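Journal > Housing and Everyday Life > Articles > Section 3

3. What people told us about privacy at home

I came into this study thinking we'd hear mostly about noise. We did hear about noise (so much about televisions!), but what the families in Kenville really wanted to talk about was doors, and who gets to shut them. Celina Nowakowski and I did the interviews together, usually at 5 in the afternoon when the kids were back, and over 60 people sat down with us before we stopped.

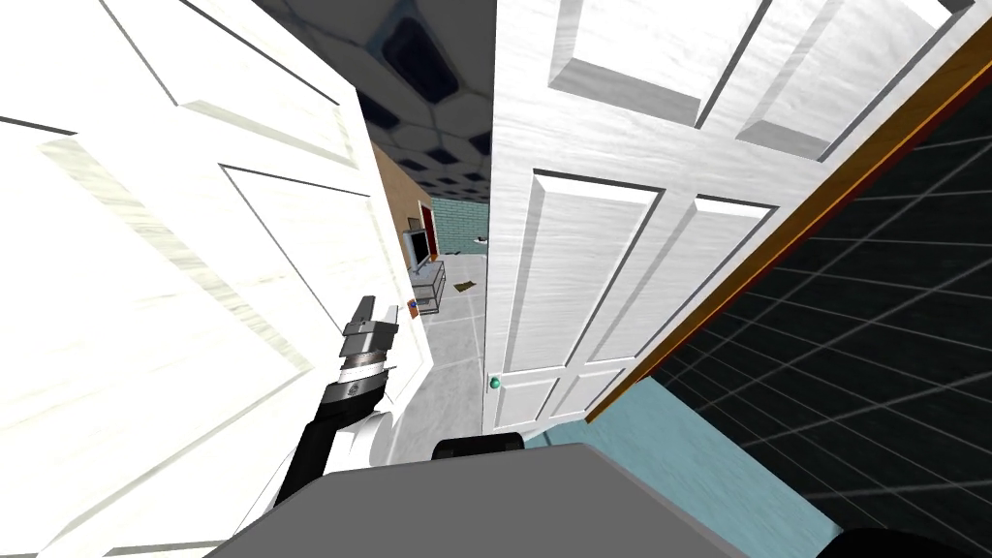

Figure 1. Interior doors and the passage between them.

Shared hallways were where most of the small arguments started. Aniela Sikora, who lives with her two grown sons, told us she can tell from her bedroom who's mad at whom. It's a tight space, and when two doors stand open close together, like the white paneled pair in Figure 1, all that's left is a narrow gap to walk through, and people start having opinions about whose door should be closed. I grew up in a hallway like that, so I was nodding a lot. 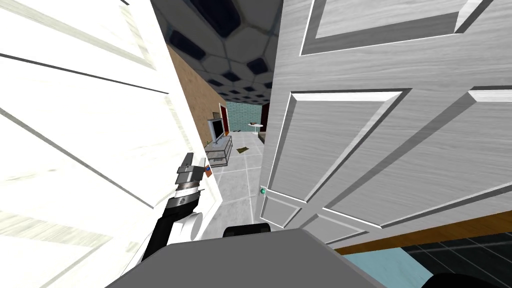 The sons saw it differently, of course. To them an open door was just friendly, and a closed one meant somebody was in a mood. Zofia Chmielewska found much the same split in her February diaries, which we coded separately and then compared over a very long lunch. 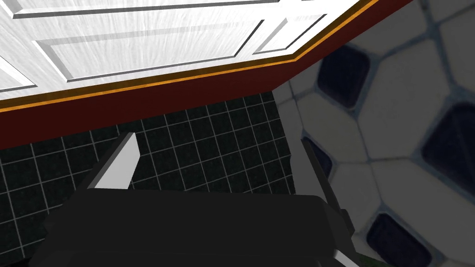

We also asked about knocking, and wow, did people have rules. Parents knocked for teenagers but hardly ever for the little ones, and the age when that changed was 9 in more homes than I'd have guessed. Béla Illés thinks we should treat knocking as its own topic, and I've come around to that.

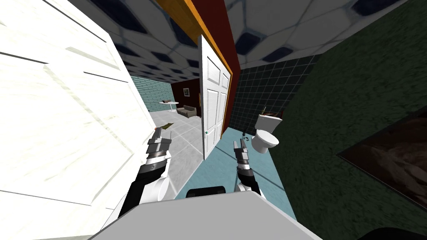
Bathrooms were the one place where almost everyone agreed. A shut door there was respected even in homes where nothing else was, though calling through it was fair game. We pick up those shouted conversations again in Section 4.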